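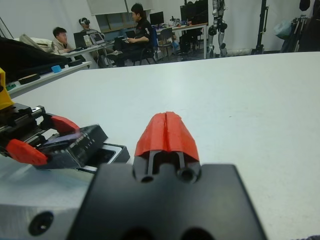 13 October 2021. Went to hear the Zusonico people sell their sleep program to Drernulville, and came home more awake than when I left. Ninety minutes on how to "reclaim your nights." The claim is that if you log your bedtime, skip the evening news and drink their tea, you will be sleeping straight through by January. I wrote "says who?" in my notebook and underlined it. I've tried logging before, at my old desk, a white table much like the one with the red-tipped gripper over it, and all it gave me was a record of being tired.

The tea is called Paju. It costs more than coffee and tastes like a wet fence. They had a chart showing 300 happy sleepers and I looked for the unhappy ones, who must be on some other chart.
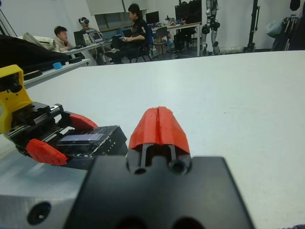

Mathias Camenzind thought I was being unfair, and told me so on the walk to the bus: his sister in Ollitz did the whole thing and she's out cold by ten. Fine. She also quit night shifts that same month. I said I'd want to see her go back on nights and drink the tea then. He said I was impossible to talk to, and we discussed the bus instead.

I did sign up for the free part. Three weeks, no card needed, though they wanted my phone number, and I expect to hear from them at dinnertime for the rest of my life. My member number is 3636. I don't believe for a minute there are that many of us.
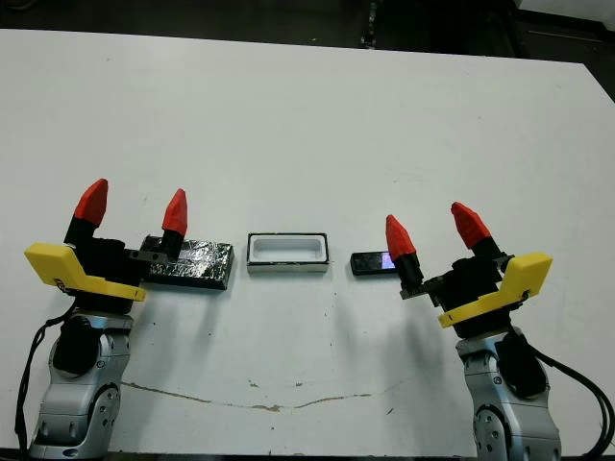

So what would I need to see before I paid for it? A group of bad sleepers who got plain hot water and the same cheerful pep talk, and then both sets of results, including the dropouts.

I asked for something like that at the end and was handed a leaflet. It has a moon on it. 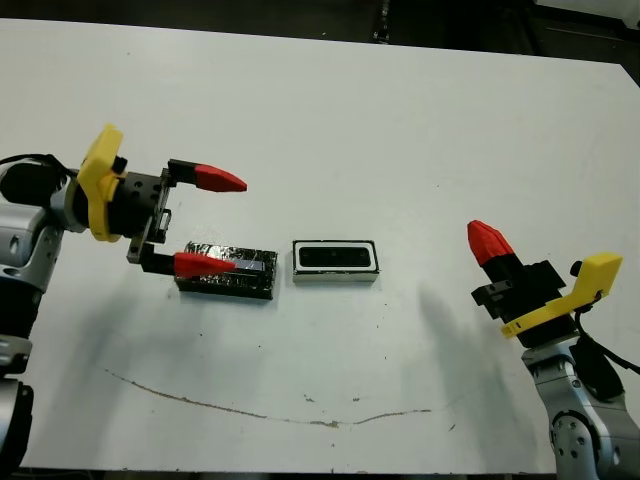

My mother's view, by phone, was that people who sleep badly should get up earlier and stop reading about it. She has no chart either, but she doesn't charge. Bed at eleven. Half a cup of Paju, for the log. Awake again at two, writing this.

3 comments

fernhollow: I did the free weeks. They do call at dinnertime.

Tobi_K: The log made me worse too. I'd lie there composing the entry.

marlowe: Try the tea cold, it's slightly less fence.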